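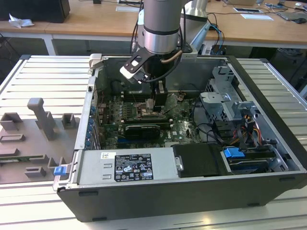

Figure 3. An open Dell desktop case lying on its side with the side panel removed, interior facing upward.

4.2 Repair and the second life of office desktops

The households in the Trurer sample kept their computers for longer than we had expected, and most of the machines had not been bought new. Of the 1234 households that returned the survey, 900 said they owned at least one desktop computer, and the commonest source was an employer, a school or a relative who had replaced it. This section looks at what happened to those machines when they stopped working well.

We followed up with 100 of the desktop owners by telephone and visited 16 of them at home. The visits were made by Okeke and Kiiskinen, mostly in May, and lasted between one and two hours. Each person was asked to tell the history of one computer from the day it arrived. We did not ask them to show us repairs, but many did so anyway.

Three kinds of fault came up again and again. The first was slowness, which owners usually put down to age. The second was noise from a fan. The third was a machine that would not start. Owners treated these very differently. A slow computer was put up with, sometimes for years, and often handed on to a child. A noisy one was moved under a table or into another room. Only a machine that would not start was taken to somebody else for help, and even then it could sit in a cupboard for months first.

The type of case made a difference to what people were willing to try. With an office desktop whose side panel comes away to expose the motherboard (Figure 3), owners felt able to look inside. Several had added memory themselves or cleaned out dust with a paintbrush. Owners of laptops in the same homes had almost never opened them. One man in Dendcombe, who had rebuilt two desktops from parts, had paid to have a laptop battery replaced and said he would not have known where to start.

Money was mentioned less often than we had thought it would be. When asked why a repair had not been done, people spoke first about losing files. A retired bus driver in Skukmont had kept a dead computer for six years because her late husband's letters were on it. She did not know that the drive could be taken out and read in another machine. We heard close versions of this account in four other homes, and in our view it accounts for much of the storage of broken equipment that Leinonen and Savolainen found in their earlier study of the same district.

Help came mainly from family. Paid repair was used in a minority of cases, and it was nearly always the same shop near the station, which closes on Sunday and at four in the afternoon on other days. Those who worked full time found these hours hard to manage. Kuroda's interviews with the owner, given in Section 5, show that he saw the matter from the other side: customers came in late, wanted the work done the same day, and often left machines behind when told the price of a part.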